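Two arm table cell, left gripper letting plates slip – pads, force or mounting?

Asked by Todor Georgiou
19 Apr 2026
Tags: grippers, two-arm cells, maintenance

Taking over a two-arm cell from someone who left in a hurry, notes are thin. Both arms are bolted along the back of one table, kitchen task, mostly plates in and out of a dish rack. Right arm is fine. Left one grabs a plate by the rim, lifts, and then the plate slowly rotates in the fingers. Not every time. Worse late in the day.

Layout so you know what I'm working with:

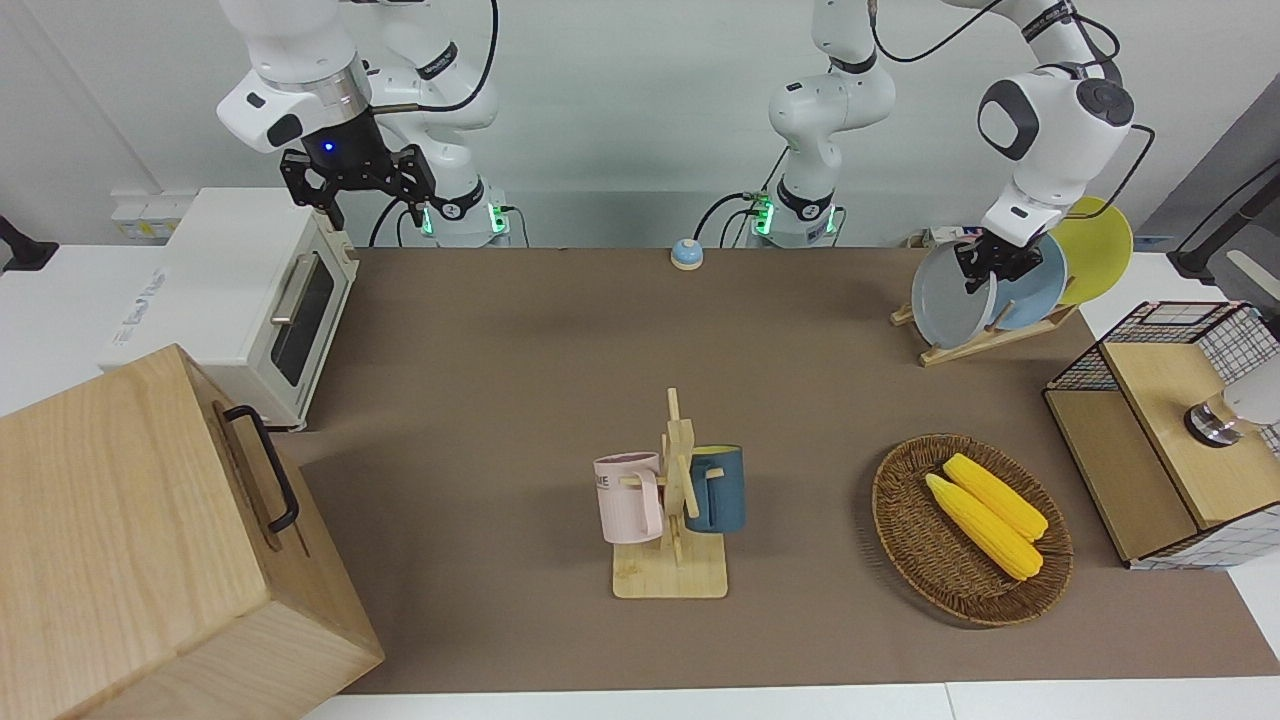 Left gripper on the plates in the rack, right arm parked over the toaster oven.

What I did so far
- wiped the finger pads with alcohol, helped for maybe an hour
- re-ran homing on the gripper
- checked the flange bolts by hand, feel tight
- swapped the plate order in the rack, no diffrence

Grasp force is set to whatever the last guy left in the Feltetti config. I don't want to just crank it, plates are ceramic and I already broke one in August. Also no idea how often pads should be changed. Cycle counter on the left gripper says 3263 since last reset but nobody wrote down what the reset was for.

Also – should I be re-taping the mat? It creeps toward the front edge a bit when the arms push on things. Could be unrelated.

3 answers

Answer from Heidrun Ruchti (accepted)

Pads. Wiping works for an hour and then it slips again, that's glazed rubber. Alcohol takes the film off but the surface under it is already polished. Change them in pairs, both fingers, never one.

How I do it on ours:
Open the gripper all the way, arm somewhere clear of the table. Clear means clear, mug tree and basket too, a dropped screw goes straight under them and you'll be on your knees for half the afternoon. Stop button in reach. Old pads off, scrape the glue, dry the fingers. New pads on, press, leave them overnight if the glue sheet says so. Ours does.

Then home the gripper again. You did homing before the pads, it has to be after. New pads are thicker and the width reading is off until you do.
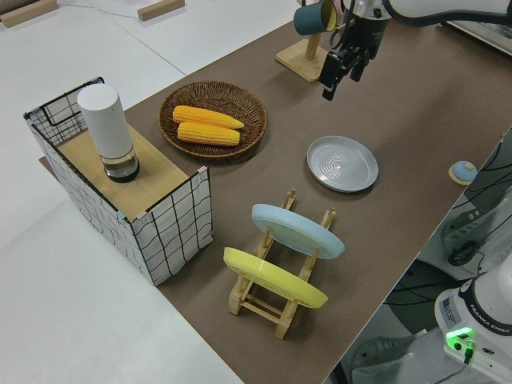

After homing, test on one flat plate before you go anywhere near the rack. Close on the rim, lift a hand's width, hold, look for rotation. If it holds, tip the wrist a bit and hold again. Only then put the rack back in the program.

Force – leave it alone until pads are done. Then go up in small steps if you still need to. I would write the old value on a bit of tape on the controller so you can get back.

Counter: I reset ours at every pad change and log it. We change at 400 plate grasps but our plates are rough underneath and chew the rubber. Yours may go a lot longer. Start at zero and see when the twist comes back.

Answer from Tumelo Radebe

Agree on pads but check the grasp point too. If the fingers take the rim off to one side, the weight of the plate hangs off center and it'll want to swing no matter how new the rubber is. A plate that's leaning in a slot isn't at the angle your program thinks it is. We had the same thing on the Lindsay cell. Pads changed twice, still rotating. Rack had walked a finger's width on the mat and the left gripper was coming in low on every slot.

So yes, your mat question is related!! Fix the mat first, then the rack, then re-teach the grasp pose. In that order or you do it all again.

Way to check it: run the pick at slow speed and stop right after the lift, plate still over the mat and next to the rack.

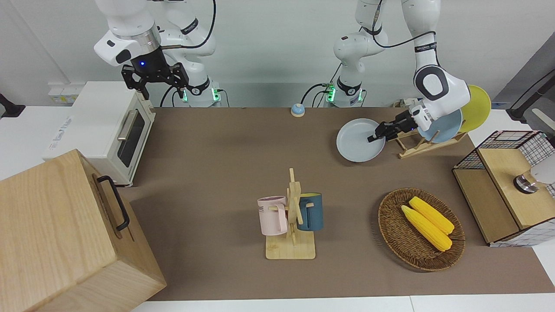

Look along the edge of the plate from the side of the table. If the fingers are square to the rim and it still twists, go back to Heidrun's answer. If they're at a slant, re-teach. Three good picks in a row at slow speed, then go to normal.

Couple other things. Check the cable on the left wrist isn't pulling at the end of the reach. And flange bolts "by hand" is not a check, get a torque wrench and use the number in the manual for your gripper.

Answer from Anastasia Rallis

just turn the force up, we run ours high all day and only cracked 2

Comments

Todor Georgiou: Pads ordered from Stidell. Mat was off, pulled it back square and taped the corners. Already a bit better with the old pads so I guess it's both. One wrist bolt took nearly a quarter turn, oops

Heidrun Ruchti: Thats a lot. Do the other arm as well while you have the wrench out

Theerawat Noiphan: which tape did you use for the mat? mine leaves glue all over the table

Todor Georgiou: Cloth tape, Wostar, the thin one. Ask me in a month about the glue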